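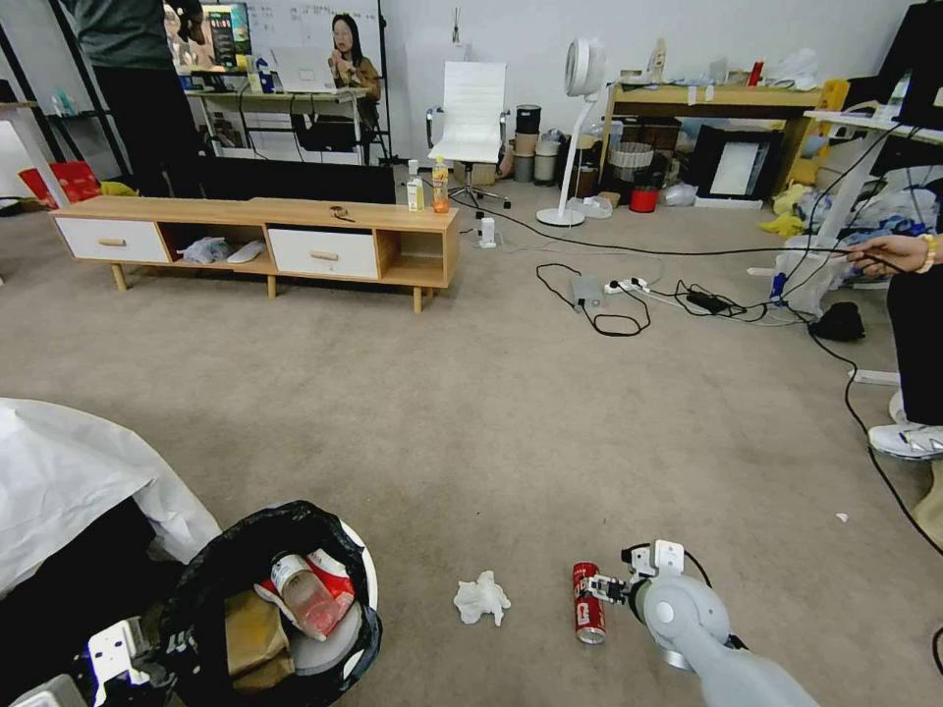

*Minoru Yoshida*

We are looking for households in Brundham to take part in a study of what people throw away at home. It runs for 10 weeks from November and is open to anyone who rents or owns within the town boundary, including shared houses and people living alone.

## What you would do

- Keep a short diary of what goes in each bin, on paper or by email.
- Weigh your general waste and your recycling once a week, on Tuesday evening if you can. We lend you the scales.
- Have one visit at home near the start, lasting 40 minutes, to go through the diary and ask where your bins are kept.

You don't need to change your habits or buy anything. If you forget a day, leave it blank and carry on. Please don't fill it in from memory afterwards.

## What you get

Each household is paid £80, half after the home visit and half when the last diary page comes in. If you drop out you keep whatever has been paid by then.

## Who can't take part

Homes where a business is run from the same address, and anyone who took part in the Wusness pilot. Flats with a shared bin store are fine, but tell us when you apply.

## How to apply

Pick up a form at the Eseck Road library or ask for one by post. Give your name, address, the number of people living with you and which days your bins are collected. Places are offered in the order forms arrive, with some held back for the streets north of the railway, where few people signed up last time.

Diaries are stored without names. Addresses are deleted once the final payment has gone out.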